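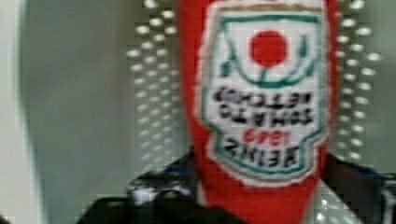
## 5. Setting up a reading plan

A reading plan in Nemow is a list of passages with a date against each one. You can build your own or load one of the plans that come with the Etim study pack. Both kinds behave the same way once they are running.

You need at least one Bible text installed before you start. If the Library screen is blank, go back to section 2 and install a text first.

### 5.1 Load a ready-made plan

1. Open **Plans** and select **Add from pack**.
2. Choose a plan. The length is shown to the right of the title, in readings.
3. Select the text you want to read from. You can change this later without losing your place.
4. Enter a start date. A plan may start in the past, in which case the earlier readings are listed as open.
5. Select **Save**.

> **Note:** The long plan, *Old and New Together*, has 935 readings and takes a while to load the first time. Leave the window open until the progress bar closes by itself.

### 5.2 Build your own plan

1. Open **Plans** and select **New**.
2. Type a title. Titles can't contain a slash.
3. In the **Passages** box, enter one passage per line. Use the book name or its short form, then chapter and verse:

 ```
 Acts 3:1-10
 Acts 3:11-26
 Ps 42
 Ruth 1-2
 ```

4. Select **Check**. Lines that Nemow can't read are marked in the margin.
5. Correct the marked lines and select **Check** again.
6. Choose which days of the week you read. Days left off are skipped when the dates are worked out.
7. Select **Save**.

For books with a single chapter, such as Jude or Philemon, enter the verses with the chapter in front (Jude 1:3-16). "Jude 3" is read as chapter three and will be marked as an error.

A passage may run over a chapter break. Write the full reference on both sides of the hyphen: `Isa 52:13-53:12`. It may not run from one book into the next. Put the two parts on separate lines and select **Join to line above** if you want them to fall on the same day.

> **Caution:** Psalm numbers are not the same in every text. Texts that follow the Greek numbering are one behind for most of the book. Nemow checks a plan against the text you have selected and doesn't convert the numbers if you switch. Look over any psalms in the plan after changing texts.

### 5.3 Mark readings as done

Open the day's reading and select **Done** at the foot of the passage. The mark is saved at once and the next reading moves to the top of the list.

If you fall behind, Nemow does not move the dates unless you ask it to. Open the plan's menu and select one of these:

- **Shift** moves every open reading forward so that the first one falls today.
- **Double up** puts 2 readings on each day until you are level again.
- **Leave** keeps the dates as they are and shows open readings in gray.
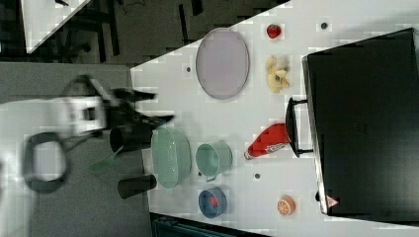
Shift also moves the end date. If your plan is meant to finish on a set day, such as the last day of November, use **Double up**, or remove some of the passages by hand. Removed passages stay in the plan file and can be put back from **Hidden readings**.

### 5.4 Share a plan with a group

Groups are handled through a Cedine account, and the person who sets up the group needs one. The others can join with a code.

1. Open the plan and select **Share**.
2. Sign in to Cedine if asked.
3. Choose whether members can see each other's notes. The default is no.
4. Select **Make code**. The code has 11 characters and works until you cancel it.
5. Give the code to your group.

Members enter the code under **Plans** > **Join**. Each member reads in their own text, so verse breaks may differ slightly when you meet. Agree on one text for reading aloud.

> **Note:** Changes you make to a shared plan reach the members the next time they open it. Readings they have already marked as done stay marked, even if you delete the passage.

### 5.5 Print a plan

1. Open the plan and select **Print**.
2. Choose **List** or **Bookmark**. Bookmark prints in narrow columns for cutting – use heavier paper if your printer takes it.
3. Clear **Include dates** if you want a plain list to tick off.

The Hebrew and Greek fonts from Gevano have to be installed for original-language headings to print. Without them the headings come out as blank boxes. See section 11 for the font installer.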